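Why does food go off?

Food goes off when tiny living things called microbes start eating it before you do. Some are bacteria, which are too small to see. Others are moulds, which you can see once they have grown into a fuzzy patch of green, white or grey.

Microbes like the same things most living things like: food, water and warmth. On a warm day, one bacterium can split into two in about 25 minutes. Then the two become four, and the four become eight.

People have been slowing microbes down for a very long time. Drying takes away the water. Salt does a similar job by pulling water out of the food. Pickling uses vinegar, a sour liquid that most microbes can't grow in.

Cold works in a different way. It doesn't kill most microbes – it makes them slow.
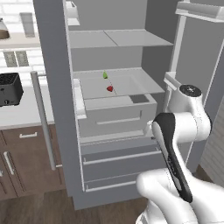

Fruit and vegetables are still alive after they are picked. They keep breathing in oxygen and using up their stored sugar, and cold slows this down too. Not all of them last the same time. Take the little red and green pieces sharing a white tray on the fridge shelf: if the red one were a strawberry, it would go soft in a few days, while a green pepper has thicker skin and could stay crisp for a week or more.

Written by Duyên Đinh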